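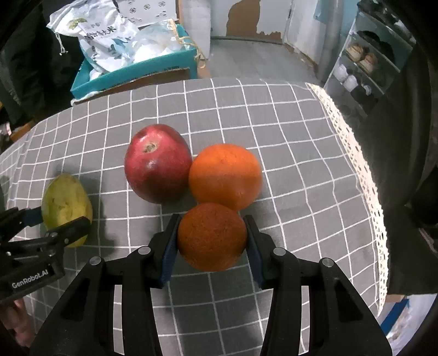
I have been sold the idea of the fruit table three times now. Once by a magazine, once by a neighbor, and once by a thread I read at one in the morning when I should have been asleep. The pitch is always the same. Take your fruit out of the refrigerator, take it out of the bowl, spread it on a cloth where you'll see it, and you will eat more of it and throw away less.

I doubted it then and I mostly doubt it now, but I gave it the month of May to convince me.

The cloth is the gray one with the thin white grid. I bought it at the Gareck outlet in Stelcombe for a different table, in a different apartment, and it has never been the right size for anything. It does show juice less than the white one did. It shows crumbs more. The grid was supposed to help me lay the plates out straight, which I can't say I have ever done.

On to the fruit. Oranges are the easy part. I had a bright one and a darker, browner one with little specks all over the skin, and the received wisdom at the Wosska market is that the ugly ones are sweeter. I have been hearing that my whole life, usually from somebody standing behind a crate of ugly ones. My own record, over a good many oranges, is that the skin tells you next to nothing. Weight tells you something. A heavy orange for its size tends to be juicy. Past that you're guessing, and so is the person selling it to you.

The yellow-green one is where the theory starts to wobble. I bought it as a mango. It looks like a mango, greener at the top and yellower toward the bottom, with a few dark marks and a skin that has gone sort of lumpy, as if it had been dented. Now, the advice says color is how you know. Other advice says color means nothing and you go by feel. A third kind says smell the stem end. I've tried all of them on all kinds of mangoes and I've cut into perfect-smelling ones that were stringy and sour next to the pit. So I keep them a day longer than I want to and hope.

And the big red one, glossy, maroon at the bottom. I am not going to tell you what it is with any confidence. The sign over the bin had fallen down. It could be a red mango, it could pass for a pomegranate at a glance, and I paid at the register under whatever button the kid pushed. I liked the color. That's the whole reason it came home with me, and I suspect it's the reason most people buy most fruit.

There's also the business of keeping things apart. You've probably read that some fruit hurries other fruit along, so you should give each one its space. I started out strict about this. By the second week the oranges and the red one had drifted together into a clump, and only the yellow-green one was keeping its distance. Did the clump ripen any faster? I couldn't tell you. I'd want a second table and a lot more patience before I claimed anything, and the sites that do claim it never seem to say how they checked.

The thread I mentioned had 66 replies, and as far as I could see the happy ones were all from people in their first week. Of course they were happy. I was happy in my first week too. I ate two oranges a day and felt like a new person. By week three I was walking past the table to get to the crackers.

What I will grant is that I noticed things going soft sooner. In the refrigerator drawer a mango can hide behind the celery until it's a science project. Out on the cloth it has to do it in front of you. I threw out less than I did in April, though I also bought less, so make of that what you like.

I looked at one of those tiered Patrício stands while I was at it. It costs 40 dollars and holds fruit off the table, which the bowl was already doing for free. I put it back.

The cloth needs a wash, and I still haven't cut the red one.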